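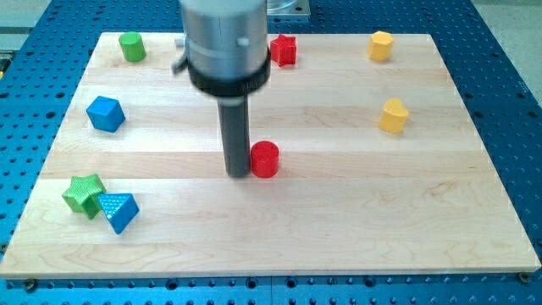
Abb. 3.1: Schiebeaufgabe mit acht Blöcken, stabförmiger Endeffektor am roten Zylinder.

3.2 Vom Sprachbefehl zur Schiebebewegung

Die Aufgabe ist planar. Der Stab kann nicht greifen, jede Lageänderung eines Blocks entsteht durch seitlichen Kontakt. Als Aktion gibt die Strategie eine Verschiebung (dx, dy) der Stabspitze in der Brettebene aus; die Höhe z bleibt konstant und wird vom unterlagerten Regler in Skakon gehalten.

Beobachtung: Kamerabild plus Befehl, z. B. »Schiebe den roten Zylinder zum gelben Herz«. Farbe allein reicht als Referenz nicht aus, denn jede Farbe kommt zweimal vor, jeweils mit anderer Form. Der Parser muss deshalb beide Attribute auflösen. Bei »der rote Block« gibt Trandis zwei Kandidaten (Zylinder, Stern) zurück und bricht ab.

Posenschätzung: Für Zylinder wird nur (x, y) geschätzt, die Orientierung ist nicht beobachtbar. Beim Stern ist sie modulo 72° definiert, beim Sechseck modulo 60°. Berühren sich zwei Blöcke wie grüner Stern und blaues Dreieck vorne links, liefert die Segmentierung oft eine gemeinsame Kontur. Abhilfe: Trennung nach Farbton vor der Konturbildung.

Parameter der Übung:
Regeltakt Strategie: 6 Hz
Maximale Schrittweite: 2 cm
Abbruch nach 140 Schritten
Demonstrationen im Trainingssatz: 300

Aufgabe bis Donnerstag: Implementieren Sie in Skokusix einen Anfahrplaner, der die Stabspitze ohne Kontakt mit anderen Blöcken auf die dem Ziel abgewandte Seite des Blocks führt. Geben Sie an, wie sich der Planer verhält, wenn diese Seite durch einen Nachbarblock verstellt ist.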